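Tuesday, May 9, 2006

## On the Keeping of Small Things Near the Door

Regular readers of this journal will recall that the matter of the entry table was left unresolved in December. At that time I proposed to remove the table altogether and to rely upon hooks. That proposal has been withdrawn. The table remains, and the present entry sets out the arrangement now in force in this household, together with certain observations on baskets.

The apartment has no closet near the front door. Everything carried in from the street must therefore come to rest within a few steps of it, and for most of last year it came to rest in a heap. Keys were placed under mail. Mail was placed under gloves. A library book belonging to the Gu Street branch was missing for 6 weeks and was recovered from beneath a folded shopping bag, at which point I accepted that a policy was required.

The first principle adopted was that nothing should be stored on the table that has a proper home elsewhere. Receipts go to the desk. Batteries go to the kitchen drawer. My sister, Wanpen Petchrat, reviewed the contents with me over two evenings and was considerably stricter than I should have been alone. She discarded a set of earrings with no backs, a ring of keys fitting no lock in the building, and a Plinano catalog which I had been intending to read. I retrieved the catalog.

The second principle concerned height. Articles that lie flat will always be covered by other articles that lie flat. A necklace, a lanyard or a light scarf should hang, and for that purpose a small stand of the tree kind is superior to any tray. I had previously owned a metal one from Drokodex, in which the arms were fixed in a single row and everything slid toward the middle. It was given to Thitima Khunthong, who keeps measuring spoons on it and reports no difficulty.

Wood is the better material for this use. The pegs hold a cord without marking it, and a round base does not catch a sleeve as a square one will. I would advise the purchaser to examine how the pegs are set. If they all leave the pole at one side, the stand will lean once loaded. Pegs that go off in different directions allow the weight to be balanced – provided that one takes the trouble to balance it.

With regard to baskets, I hold firmer opinions than the subject perhaps deserves. Wicker sheds. Wire lets coins through. Fabric collapses when half empty and cannot be wiped. I have settled on a rigid basket, light in color, with an opening cut into the wall for the hand. The faceted kind with flat, angled sides has proved agreeable in practice, as it can be turned until one side sits squarely with the edge of the table.
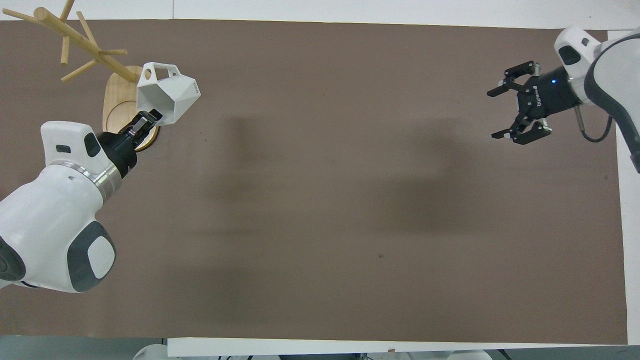 The basket and the stand ought to be kept close together, in one corner, with the remainder of the surface left clear. I resisted this for some time in the belief that a table should be furnished evenly from end to end. Decha Onsri, whose own hallway I have long admired, persuaded me otherwise. A clear middle gives a place to set down groceries while one removes one's shoes, and it makes any stray item conspicuous at once.

A mat is also recommended. Mine is a plain brown, chosen to forgive dust between cleanings, although it does not forgive crumbs. It should be shaken out weekly and laid flat again before anything is returned to it.

Two questions remain open. The first is whether outgoing letters may share the basket with keys. I have permitted it on a trial basis, and one letter to the insurance office has already traveled to the market and back. The second is the umbrella, for which no satisfactory provision has been made. Anong Yimyam suggests a tall jar on the floor. I have measured the space beside the door and will take the matter up again when the rains have begun.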